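Werine and the planner that knows best

07/06/2023

I have now spent long enough with Werine's new motion planner to be annoyed by it properly. Carter Beaulieu, who talked me into the upgrade, thinks I'm being unfair. He may be right. He also hasn't had to read the logs.

The claim is that you hand it a goal and it "resolves intent". What it does is sample 500 candidate paths, score them, and throw most of them away without telling you why. When it refuses a move you get error 13, which the manual lists as "planning declined". Declined by whom? The old planner, Griritz, was slow and ugly, but it would tell you which joint was unhappy and by how much.

I ran the same 75 goals through both. Griritz failed on more of them, I'll give Werine that. But I could fix the Griritz failures in an afternoon, mostly bad limits in my own config. The Werine ones I can only shrug at and run again, and a second run sometimes passes with nothing changed. I don't call that robust. I call it a random seed. 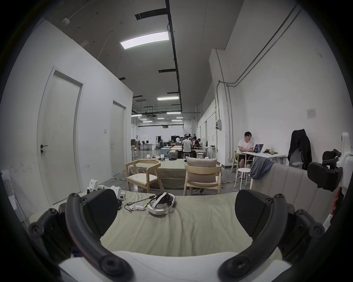
Issue 2

The headset and controller are on the table with the arm parts, and teleoperation is where I trust the software least. Werine smooths the hand input before the planner gets it, and I can't find a switch to turn that off. Carter says the July release will expose the filter. The last release was going to expose it as well.

Until then I'm keeping Griritz on the second machine and logging the raw poses myself.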